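Evbridge gripper kit with wrist camera, worth the money?

Forum > Small arms and grippers > Kits and reviews

flisunau_k
Posted 2021-12-30
I have the Evbridge kit for 16 days now and I want to share my impressions, because I found very few reviews before I bought it. The kit has two fingers, the wrist camera and the control board. Assembly took me one evening. The manual is correct but very short.

I use foam-like blocks for my tests. They are rough and have many pores, so I consider them a difficult object for soft fingers.
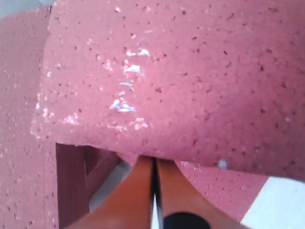 The software is the weaker part. The calibration has 27 steps and you can not save in the middle. If you lose the connection, you must begin again. I wrote to the support and they answered politely, but without a solution.

vikley_user
How is the focus at short distance? I have the older Vikley camera and at the fingertips everything becomes soft.

flisunau_k
It is also a little soft, I must admit. The fingers are blurred, but the small pores of the block stay readable. For me this is enough. Another view, with more floor in it:
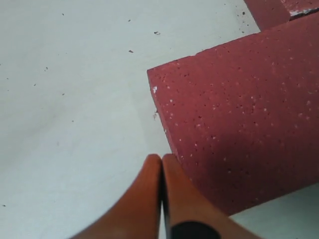 Wrist camera view, fingers beside the large red block.

marrow16
I do not agree that it is enough. The fingers take a big part of the lower picture, exactly where you want to look. For this price I expect the camera to be mounted higher. The Nic Aodha bracket does this and costs 120 less.

flisunau_k
The bracket is only a bracket, you must still buy the camera. And I prefer to see the fingertips, otherwise I do not know where they are against the side of the block.

marrow16
You can know it from the joint positions, if the calibration is good.

vikley_user
"If the calibration is good" is the problem, he just wrote this :)

flisunau_k
Yes. My log has 2,008 moves so far and I still correct the offset by hand in the morning. I will keep the kit, but I would wait for the next firmware before I recommend it. They promised it for February.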